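Pemelport Hausarbeit: Bildergalerie zum Stand der Küchenaufgaben

Stand: 11/09/2023
Text: Laimutė Hunt, Auswertung: Suryani Sinaga

Die Galerie begleitet den Zwischenbericht zur Frage, welche Küchenarbeiten ein mobiler Manipulator ohne Eingriff zu Ende führt. Gerechnet wird in simulierten Küchen, deren Grundriss, Möbelfronten und Geräte je Durchlauf wechseln. In die Auswertung gingen 2.978 Durchläufe ein, davon 2.093 mit vollständigem Protokoll. Als erledigt gilt eine Aufgabe nur, wenn der Endzustand stimmt und der Greifer wieder frei ist. Abbrüche durch Zeitüberschreitung zählen als Fehlversuch.

Die Küchenzeile ist für die Planung ein ungünstiger Arbeitsplatz. Die Oberschränke begrenzen den Raum nach oben, die Arbeitsplatte begrenzt ihn nach unten, und was an der Wand hängt, muss als Hindernis im Kollisionsmodell stehen. Wulan Tuhumury hat die Sicherheitsabstände im Mai neu gesetzt. Der Planer findet damit seltener eine Bahn, die gefundenen Bahnen enden aber auch seltener mit Kontakt.

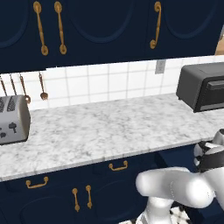
Griffe bleiben der größte Einzelposten in der Fehlerliste. Ein waagerechter Schubladengriff verlangt eine andere Handstellung als ein senkrechter Türgriff, und beim Wechsel zwischen beiden dreht das Handgelenk häufig in seine Endlage. Schubladen laufen auf einer Geraden und sind vergleichsweise gutmütig. Bei Türen muss die Hand einem Kreisbogen folgen, dessen Radius die Steuerung erst während der Bewegung schätzt. Liegt die Schätzung daneben, rutscht der Griff aus den Fingern oder der Arm schaltet wegen zu hoher Kraft ab.

Toaster und Kleinöfen werden getrennt geführt. Eine Gerätetür zu öffnen ist mit der Schranktür verwandt, nur mit kürzerem Hebel und oft waagerechter Achse. Das Einlegen einer Brotscheibe in den Schlitz scheitert dagegen meist an der Ausrichtung: Schon eine leichte Verkippung genügt, damit die Scheibe am Rand aufsitzt. Der Regler von Gonano bricht in diesem Fall ab und setzt neu an, die Variante Rondonuwu versucht, durch Nachgeben in die Öffnung zu finden. Letztere ist langsamer und kommt öfter ans Ziel.

Zur Übertragung auf reale Küchen liegt bisher wenig vor. Frøydis Midtbø hat in der Versuchsküche von Predport 50 Schubladenversuche gefahren, alle am selben Möbel. Aussagen über fremde Fronten lassen sich daraus nicht ableiten. Glänzende Flächen stören zudem die Tiefenmessung, was die Simulation nur grob nachbildet.

Für den Haushalt heißt das vorerst: Öffnen und Schließen ja, mit Aufsicht. Abräumen, Einlegen und Abwischen in einem Zug nein. Die nächste Serie umfasst 995 Durchläufe mit zusammengesetzten Aufgaben. Rückfragen zum Protokollformat beantwortet Slamet Entili.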